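Tips for buying a pair of hand grippers (before you spend anything!)

21 September 2024
Shares 160 | Comments 11

I get asked about grippers more than I get asked about bread these days, so I thought I'd put it all in one place. I mean the hand-held sort you squeeze yourself, the ones people use for recording how a job is done so a robot can have a go at it later. I've bought one pair and talked two friends through buying theirs, and I made most of my mistakes on the first lot.

Start with the job and leave the catalogue shut. Write down what you'll be picking up, smallest thing to biggest, and take the sizes with a tape measure. Mine was fruit and veg, so it had to open wide enough for a big orange and still close nicely on a plum. Freya Heywood did the same for sewing bits and ended up with a completely different list (and a much smaller bill).

Price the pair. I saw 1,249 on the Clavgate quote and was thrilled, and then found it was for one hand. The second hand, the spare pads and the cables were all on another sheet! Ask for one figure with everything on it, delivery too.

Buy pads at the same time. Finger pads are the part that wears, and if you order them later you pay the postage again. I put 2 spare sets in with the first order and should have doubled it. Wash them in warm water with a drop of washing-up liquid and dry them properly - fruit juice goes tacky overnight.

Try the weight before you pay. Ten minutes in a showroom is nothing like a whole afternoon. Lieven Leemans at Kernau let me take a demo pair home over a weekend, and my wrists had a firm opinion by teatime. It never hurts to ask, and most places would sooner lend than take a return.

Don't buy a special table. I very nearly did. A bed is a good height if you're kneeling or short like me, and a cheap plastic sheet over the cover wipes clean. Dinner plates and an old tray do for sorting. Put the money towards storage for your recordings, it fills up horribly fast.

Keep a food budget as well. You'll want fresh fruit every few days because the bruised ones feel different in the grip (bruised plums make a decent crumble, mandarins just get eaten). I keep mine in a separate tin from the housekeeping.

If you can wait, wait until December. Aguiar told me they clear their older stock then, and a scratched handle works as well as a shiny one.

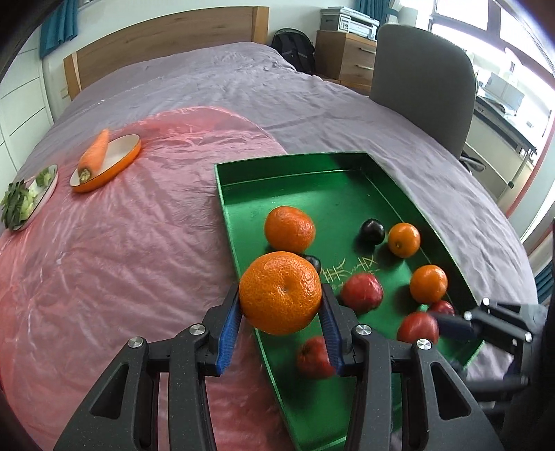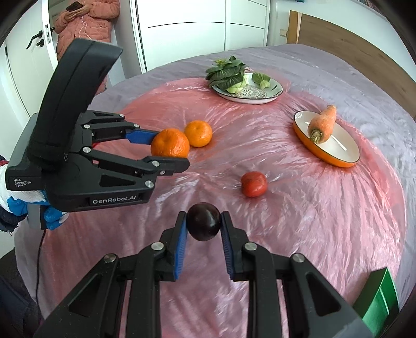
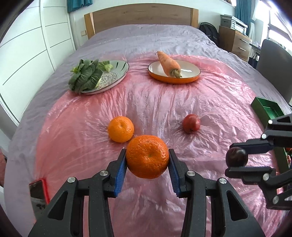 Mandarins in the grip and the pink plastic sheet down, all three times.

160 shares
11 comments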